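グリッパー二種をくらべた話(発表者用メモ)

スライド1 タイトル

みなさん、こんにちは。お昼のあとの眠たい時間にお集まりいただいて、ありがとうございます。ヌヴォンコムで双腕の作業セルを担当しております、シルヴィ・シマールです。きょうは、コーヒーの持ち帰り袋に物を詰めるという、人間なら鼻歌まじりにできる作業に、十月のあいだずっと悩まされていたお話をさせていただきます。
(ここで一呼吸。後ろの席まで声が届いているか確認)

スライド2 きっかけ

もともとはウィストヴィルの店舗から、注文の袋詰めを手伝える腕はないだろうか、というご相談をいただいたのが始まりでした。カップ、ナプキン、砂糖、マドラー。どれも軽くて安くて、そのくせ硬さがまるで違うんですね。紙カップは握りすぎるとへこみますし、砂糖の小袋は薄くて指の間からするりと逃げます。うちで長く使ってきたグリッパーは金属部品をつかむために選んだものでしたから、まあ、最初の週はひどいものでした(笑いが起きたら待つ)。

スライド3 くらべた二つ

候補は二つです。ひとつは以前から使っている平行開閉の硬い指で、社内では「オテル」と呼んでいます。もうひとつは、同僚のレジャン・マクドナルドが設計してくれた、指先に柔らかい当て物をつけたもの。こちらは「ガニョン」です。名前の由来を聞かれることが多いのですが、長くなりますので、どうか休憩時間につかまえてください。

条件はできるだけそろえました。腕もレールも同じ、コントローラーの設定も同じ。変えたのは指と、閉じる力の上限だけです。品物は五種類、試行は全部で1089回になりました。記録をつけてくれたアルメル・ルコントには、いまだに頭が上がりません。

スライド4 硬い指のよいところ

先にオテルをほめておきたいんです。位置の再現がとてもよくて、マドラーのような細いものを一本だけ抜くときは、やはりこちらに分がありました。指先が薄いので、束のすき間に入れるんですね。それから袋の縁をつまんで開くのも上手でした。困ったのはカップです。力を下げるとすべり、上げるとへこむ。そのあいだのちょうどよい幅が、思っていたよりずっと狭かったのです。
(時間が押していたら、力の上限のグラフは飛ばす)

スライド5 柔らかい指のよいところ

ガニョンのほうは、カップを重ねた山から一つ取るのがほんとうに穏やかで、見ていて気持ちがよいくらいでした。ふた付きのカップも横からふわりと持てます。ただ、指が太い。袋の中に下ろすときに縁に触れて、袋ごと倒してしまうことがありました。柔らかいぶん、持ったあとに品物が少し傾くので、カメラで姿勢を見直す手順も足しています。その一手間が一回につき二秒かかるのを、長いと見るか短いと見るか、ぜひみなさんのご意見をうかがいたいところです。

スライド6 ケーブルの取り回し

地味な話で恐縮ですが、いちばん時間を食ったのはここでした。手首をひねるたびにケーブルが突っ張って、指先の位置がわずかにずれるんです。ロゼール・デュフールと二人で留め具の場所を変えては試し、余りをどこで逃がすかを五回やり直しました。写真では、紫のケーブルが腕に沿って走って、右の腕ではグリッパーの上を大きくまたいでいるのがご覧いただけると思います。右の指先は、ちょうど紙袋の上に下りています。
(指し棒でケーブルの弧をなぞる。急がないこと)

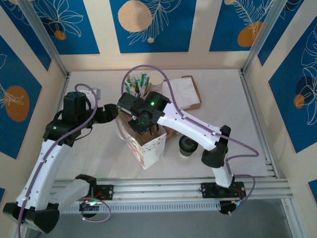
スライド7 いまの考え

結局、左右で指を分けるのがよさそうだ、というところに落ち着きつつあります。片方で袋を支え、もう片方で入れる。役割が決まれば、指も別々でかまわないわけです。ただ、左右を入れかえたときの調整はまだ手つかずで、ジャクソン・マーシャンが治具を考えてくれている最中です。次は氷の入ったカップにも挑戦したいと思っています。

ご質問をどうぞ。指の現物も二組お持ちしましたので、お帰りにぜひ触っていってくださいね。

コメント

みなと工房
指先の当て物はどのくらいで交換していますか。うちは食品の紙箱ですが、粉がついてすべるようになるのが悩みです。

シルヴィ・シマール
ありがとうございます!毎朝拭いて、つやが出てきたら替えています。きちんとした基準はまだ作れていません。

kazu_arm
ケーブルの話がいちばん身にしみました。五回で済んだのがうらやましいです。

関連記事
・双腕セルのレール選び
・手首カメラと固定カメラの使い分け
・紙カップをへこませない力の決め方
・コントローラー更新の覚え書き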